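Forty Kilometers of Quiet: A Talk With Ciarán Daly

By Cyprian Krajewska

Ciarán Daly spent most of his working life counting shells he couldn't see. He was an unarmed ceasefire observer, first as a junior officer and later as a civilian, and these days he writes Fonditz, a weekly newsletter on truces, buffer zones and the people paid to watch them. I have read every issue. When he agreed to talk to me, I had two pages of questions ready before he'd hung up.

We met in Erville on a Monday in May and talked until well past lunch.

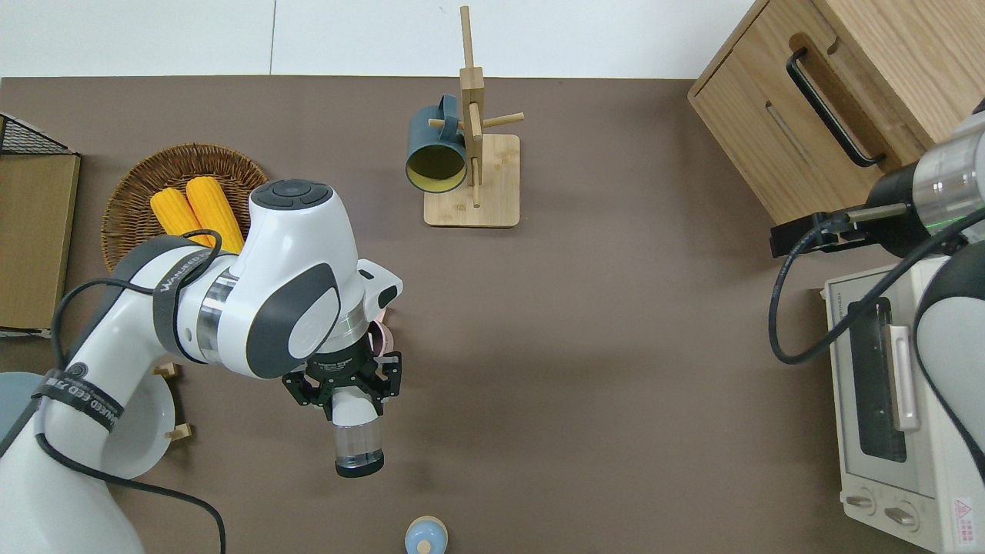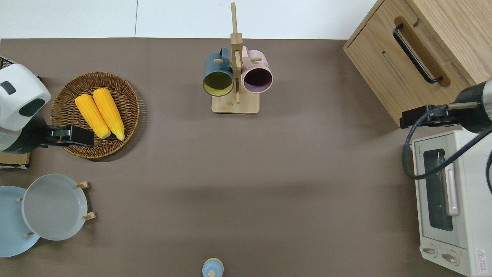
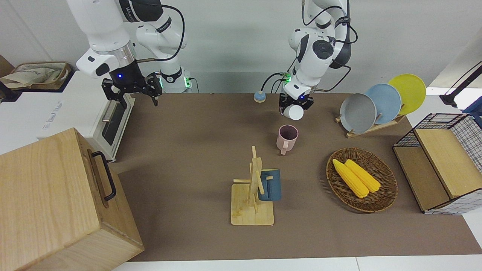 A hut, a radio and a logbook

Daly's first posting was at Ekinci, a hill post above a 40-kilometer stretch of ceasefire line. I asked what he did all day.

"You listened," he said. "People picture us with binoculars, and sure, we had binoculars, but most of what I logged came in through my ears. Outgoing sounds different from incoming. A quarry blast sounds different from both. After a month you could be half asleep and still write down the right thing."

He loves talking about the logbook. Every entry had a time, a bearing, a guess at distance and the initials of whoever had heard it. If two observers disagreed, both versions went in. Daly thinks that last rule is the best one ever written for the job, and he got quite loud explaining why.

"A log with no arguments in it is a log I don't trust! One of us hears three bangs, another hears four. Fine. Put both down. Somebody at headquarters has a report from the next post along and can sort it out. But if we agree over tea that it was three, the fourth one is gone for good."

The worst 72 hours

I wanted to know about the night the Ekinci truce nearly fell apart, which he has written about only once. It started with a single explosion on the east side. Each army's radio station blamed the other before the sun was up, and by breakfast both had moved guns they weren't supposed to move.

"For 72 hours it was phone calls," Daly said. "That's the part I'd love people to know more about. Our liaison officer had a number for a colonel on one side and a major on the other, and those two men would not speak to each other, but they would both speak to her. So she'd call one, then the other, then the first one again — all night."

And the explosion?

"An old mine. A hillside slipped after the rain. We walked out there on the third day and found the crater, with the dirt slide going right through it."

He is careful with this story. He doesn't claim the observers saved anything. The two sides wanted a way to back down, he said, and a crater with a boring explanation gave them one.

Reading the news like an observer

Fonditz has 900 subscribers, and Daly seems to know half of them by first name. Plenty are former observers who write in with corrections. (He prints them all, at the top.) A good number are ordinary readers who want some help with the first reports after a strike, and this is where I think the newsletter really shines.

His advice is wonderfully simple. Look for who is speaking in the very first line. "State television said" tells you what state television said. "Residents heard" is better than it sounds, especially when the residents are in different places. When a military spokesman declines to comment, write that down too, with the time, and see whether it changes by evening.

"I don't want readers to believe nothing," he told me. "That's lazy. I want them to hold a thing loosely for a day. Most of the reporters I met out there were doing good work with one bar of signal and a driver who wanted to go home."

What comes next

Daly is now working on a longer project called Bromum, a collection of interviews with local people who lived beside observer posts. He has talked to farmers, a school bus driver and the baker who sold bread to Ekinci for years and never once asked what anybody up there was writing.

"She knew when things were bad before we did," he said. "Soldiers stopped coming in for bread. She'd mention it when we paid. I put it in the log once and got told off, because bread wasn't a category."

I asked if he'd put it in again.

"Every time," he said, and went looking in his bag for the page.

The first Bromum interviews will go out to Fonditz readers before they appear anywhere else, starting with the baker's.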